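The Last Honest Aisle

The discount store in Wostutby opens at eight, and by ten past there is a line for the bin marked "Everything 70 Cents." I drove 40 miles to stand in it. My own town lost its last dime store in October and got a third mattress showroom.

Ackermann's has no app and no loyalty card. It does have shoelaces, birthday candles and a wall of reading glasses – all one strength, take it or leave it.

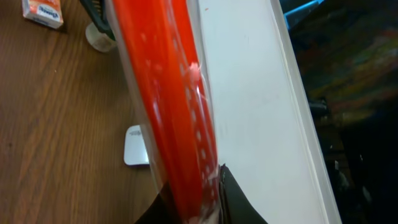
Bright red, wrapped in clear plastic.

Prices are written by hand and feel like moods. A mop was $1.49 on the shelf and a dollar at the register. I asked which was right and was told to pick one.

I left with twine, two sponges and a calendar for a year already half over. The mattress people have never made me that happy.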